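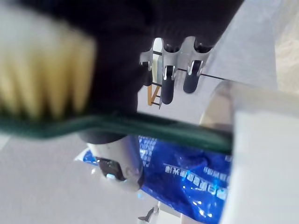 Eketti, de noite

O último barco para Eketti saía às 6 e eu cheguei ao cais às 6 e pouco. Claro. A mala numa mão, o bilhete na outra, já dobrado em quatro, já mole. O homem da bilheteira a fechar a portinhola. Que não, que só amanhã. Que fosse à estação, havia uma camioneta para Rondatwood, de Rondatwood talvez alguém me levasse.

Talvez.

Corri. Não sei porque corri, a camioneta só saía às 8. Sentei-me num banco de pedra e comi a sandes que era para a viagem — queijo, pão de véspera — e reli a carta do meu irmão. Três linhas. A casa vende-se em fevereiro. Se queres alguma coisa vem buscar. A chave está onde estava.

Onze anos sem uma palavra e depois isto, a chave está onde estava.

Na camioneta íamos quatro. Uma senhora com um galo num cesto, dois rapazes a dormir, eu. Chovia de lado. O motorista trazia o rádio ligado numa estação que só dava os preços do peixe, e a cada curva perdia-se a voz e voltava mais à frente, noutra espécie, noutro preço. Pensei no meu pai, que ouvia aquilo de pé na cozinha, sem camisola, a fazer contas na margem do jornal. Nunca vendeu um peixe na vida. Gostava de saber.
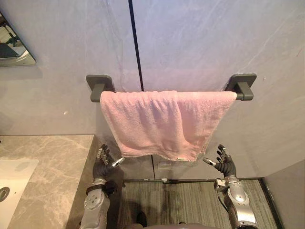 Em Rondatwood não havia ninguém. Uma bomba de gasolina, uma luz. Bati ao vidro e a rapariga lá de dentro disse que o irmão ia para os lados de Eketti pela ponte velha, mas queria 800. Oitocentos! Dei-lhe 800. Nem discuti, estava com os pés encharcados e uma pressa estúpida, como se a casa fosse fugir.

O irmão não falou. Guiava com a cara colada ao vidro. A ponte, os armazéns Dhillon com as portas tapadas a tábuas, a curva onde caí de bicicleta e parti o braço. Depois a igreja. Depois a subida. Deixou-me em baixo, que a carrinha não subia com lama, e eu subi a pé, a mala a bater-me no joelho, a contar os portões para não me engnar no escuro.

A chave estava onde estava. Debaixo do vaso, embrulhada no mesmo bocado de lona.

Cheirava a fechado, a maçãs. Já tinham levado quase tudo — a mesa grande, o relógio, as camas. No meio da sala o meu irmão tinha deixado uma caixa com o meu nome escrito a lápis. Não a abri logo. Fui à janela. Do outro lado da água via-se Zirkbridge toda acesa, e o barco encostado ao cais, o tal, o meu, às escuras. 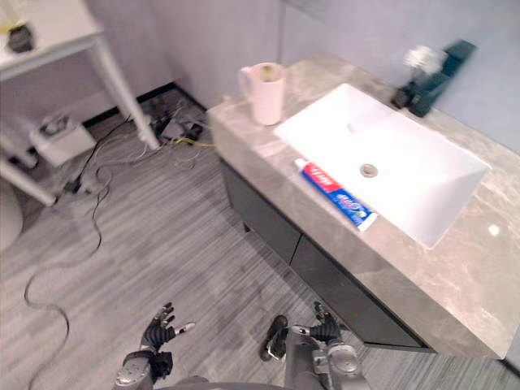
Depois abri. Cadernos da escola, um canivete, o pião sem bico. E no fundo os jornais do meu pai, atados com cordel, com as contas dele na margem, coluna atrás de coluna. O último total estava sublinhado duas vezes: 1,264. De quê, não sei. Por baixo, com a letra já a tremer, tinha escrito: perguntar aos rapazes.

Aos rapazes. Nós os dois.

Sentei-me no chão com o casaco vestido. Não havia luz, li à chama do isqueiro até me queimar o dedo, e depois fiquei ali com os jornais no colo, a ouvir a chuva nas telhas. Havia rede, pouca, um tracinho. Procurei o número do meu irmão e escrevi-lhe: perdi o barco mas já cá estou. Tens ideia do que é 1,264?

Respondeu quase logo. Devia estar acordado tambem.

Não, disse. Mas espera por mim, vou no barco da manhã.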